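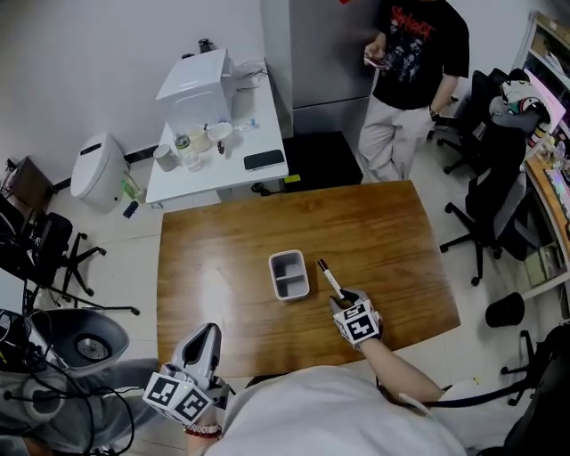

July, 4:40 pm. Pen-in-tray, cont'd.

Target for the shift was 300 pick and place takes, got to 200 before the left wrist started complaining. Stopping there. Not going to push it for a number on the board.

Notes while I remember:

- marker upright, cap up, then into the tray. Left compartment for odd takes, right for even. Partition gets clipped if I come in low
- right hand tags kept dropping out when I rolled my wrist in toward my chest. Keep the elbow out. Feels dumb, works
- left gripper parked near the table edge between takes, fingers forward. Kiran wants it parked the same spot every time, so tape mark tomorow
- 9 takes binned, 6 of them the same thing (pen tipped on release). Other 3 were me talking

Duvilari build is still the one on the recorder. Rernmont update waits till this batch is closed, please don't install it at lunch again.

Other stuff, from the talk with Kiran Kushwaha after lunch. Flirovine packing line goes over to arms on the small-parts trays first, pens and caps and so on, then the kitting bench. So what I'm doing with my hands now is basically the job that goes. I said that. Kiran didn't argue. The plan on paper is that packers move to checking and to this, recording, at the same rate. Same rate is good. But it's different tired. On the line you chat and your hands just go. With this you think about your hands all day, every grab, and you can't turn your head when you feel like it.

Prajapati side already switched in spring. Two people there like it better, less lifting, one asked to go back to nights on the old line and was told there is no old line. Want to hear from her before we agree to anything.

Asked for:
1. break every 50 takes, written down, not "when you need it"
2. swap left/right lead between people, same wrist all day is no good
3. packers get to say which tasks are done well enough to hand over. We know which trays jam
4. somebody tells second shift properly. They heard it from the vending guy

Kiran says yes to 1 and 2, will ask on 3. No answer on 4 yet.

Tomorrow: charge everything overnight, redo the 9, then the last 100. Try a slower release and see if the tipping quits. If it doesnt, shorter marker.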